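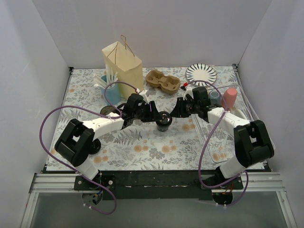 Reshma Mathebula told me the hardest part of starting a gym is the first August, and I believed her before I even got my coat off. She runs the kids' tumbling and trampoline program at Joltholm, in the old tile warehouse on Prosser Street, and I'd been meaning to sit down with her ever since my niece came home from there walking on her hands.

We talked in the office with the door open, so every few minutes she'd lean out and yell "Squeeze your legs!" at somebody.

She grew up doing gymnastics two towns over and quit at 14. "I got tall and I got scared of the beam," she said. "Then I was a bored grown-up with a desk job, and I went to an adult class on a dare. I could still do a round-off! It was a terrible round-off, but I drove home so happy."

Coaching came later, one Saturday class at first. When the lease came up she put in her own savings, and the sprung floor alone ate most of that. The place had 2,705 square feet when she signed, and she has since knocked through into the unit next door (I got the full tour, including the foam pit, and no, I did not jump in).

I asked about the schedule, since parents always grumble about it - I have grumbled about it myself.

"Oh, I hear it all," she laughed. "Too early, too late, too close to soccer. We moved the beginners to 4:30 in October and I got thank-you notes and angry notes on the same day."

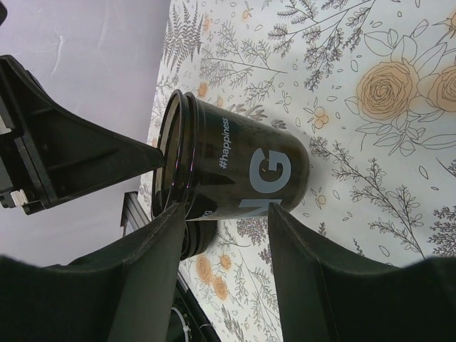
The other thing I wanted to know about was the meet team. Joltholm took its first squad to the Bamatton Open last year, and Reshma was nervous enough that she packed the wrong leotards. Her assistant coach, Elis Wogan, drove back for them.

"We placed in 2 events, and the girls still talk more about Elis and the leotards," she said.

Right now they're raising $2,000 for a new tumble track. The old one has a dead spot near the end, and the kids have all learned to jump over it, so she's a little worried about what happens when it's gone.

She had to go then, the 5:30 class was already lined up on the blue mat with their socks off. If your kid wants to try it, the first class is free and you can sign up at the front desk.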